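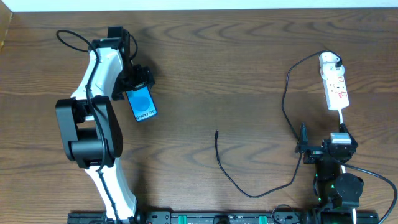 Fatima Mohammed asked at Thursday's review why the left arm at the Clisley bench had not released its grip when the stop was pressed. The fault has been traced to the Stilitz controller, which held the last gripper command for 12 seconds after the stop signal. No one was hurt. Two-arm work with phones and power strips is suspended until the controller has passed 80 stop tests. Staff should keep their hands off the table while either arm is powered. Report any delayed release to extension 348.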